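Chores Corner: can a machine do the dishes yet?
8/6/25

A few of you wrote in after the last issue asking whether I've given up on my kitchen robot obsession. I have not! I spent most of last week going through practice runs from the simulated kitchen that Fenna Van Rooij and Oğuzhan Gezer put together at Bevetthorpe, and I've come out of it more hopeful and more tired than I went in.

Their project is called Kondus, and it's all about the sink. They picked it because a sink job is a bunch of small jobs stuck together – find the plate, get a grip on it, deal with what's left on it, put it somewhere sensible – and every one of those can go wrong by itself. The kitchen is all computer-made, big window and black faucet included, so a bad run costs you a restart and no crockery. 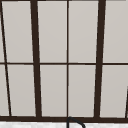 Can I buy a robot that washes up for me this year?
Not one I'd spend my own money on. A dishwasher still beats anything I've seen with arms, and you still have to load it yourself.

The numbers, for those who like them: Fenna sent me 72 runs of the same basic task, and I called 11 of them clean from start to finish. Oğuzhan is a tougher grader and called it 5. We argued over the phone for roughly an hour and he didn't budge (neither did I).

What gets me is the leftovers. A bare plate is one thing, but put food on it and suddenly there's a decision to make about what gets scraped and where it goes. My kids can't manage that one either.
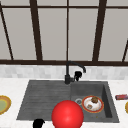

A plate with food still on it in the Kondus sink, waiting its turn.

Next up for the team is stacking, and they hope to have something to show by December. I've asked for a look at the worst runs too, as those are the ones I learn from. If you've got a chore you'd hand over tomorrow, write and tell me which – mine is still the roasting pan.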